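Teaching two arms to put a knife down nicely

Week 2 of teleop for me, and I finally got trusted with the cleaver (white blade, pale handle, mint-green cutting board, very stylish).

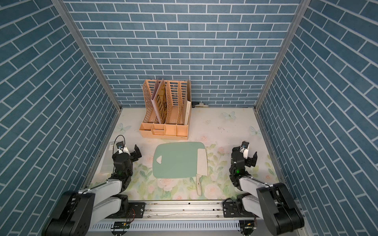 Yeshi Sisay reckons I drive the arms too fast, and that anything I rush through, the robot will learn to rush through too. Slow down before the fingers close, she told me, and don't wiggle once you're there.

She's right, ugh. I went back over my first 33 demos and in most of them I hover, change my mind, hover again, then grab. If I were the policy I'd learn to dither! So I dumped the lot and started over - painful, but the new ones are so much cleaner.

The handle is the fun part. Come in a bit high and the gripper slides right off, come in low and you're pushing the board around the mat. I've started lining up on the wrist camera view for the last little bit and that helped more than any amount of squinting from my chair.

Goal is 80 good ones before we train anything. Fasil Gebremichael did 400 for his towel folding over in Estville and says his thumbs still hurt, so I'm keeping quiet about mine. Next up is moving the knife from one gripper to the other, and I've already dropped it twice.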